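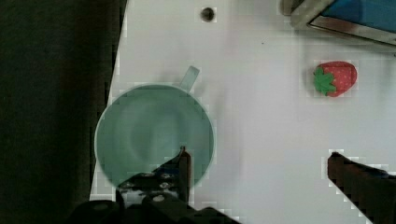

März, 16:40

Becherfrage, nächster Versuch! Der blassgrüne Plastikbecher liegt mir inzwischen richtig am Herzen, vor allem wegen dieses kurzen, flachen Henkels, der absteht wie eine kleine Lasche. Auf dem weißen Tisch wirft er nur einen ganz zarten grauen Schatten, und genau so was wollte ich für die Spielküche haben: pastellig, rund, nichts Verschnörkeltes. Innen ist das Grün ein bisschen dunkler, das gefällt mir fast noch besser als außen.

Die Erdbeere daneben ist mir eigentlich zu knallig (Nanami sieht das anders, sie will sie unbedingt im Set lassen, wegen der Sternblättchen). Na ja, neben dem Becher macht sie sich schon gut, das muss ich zugeben. Silviu fragt, ob wir dann nicht gleich noch mehr Obst dazunehmen. Von mir aus gern, aber bitte in der Größe passend zum Becher, sonst sieht das wieder aus wie zusammengewürfelt!

Die Liste für Padilla hat jetzt 17 Positionen, Becher und Erdbeere stehen mit drauf. Fehlt noch: ein Teller in einem ähnlichen Grün. Der von Groson war viel zu blau, den hab ich zurück in die Kiste im Regal gelegt, unten links. Hafiz wollte noch bei Usine anfragen, ob es den Becher auch in Gelb gibt.

Morgen früh Farbkarte mitbringen und das Grün bei Tageslicht vergleichen.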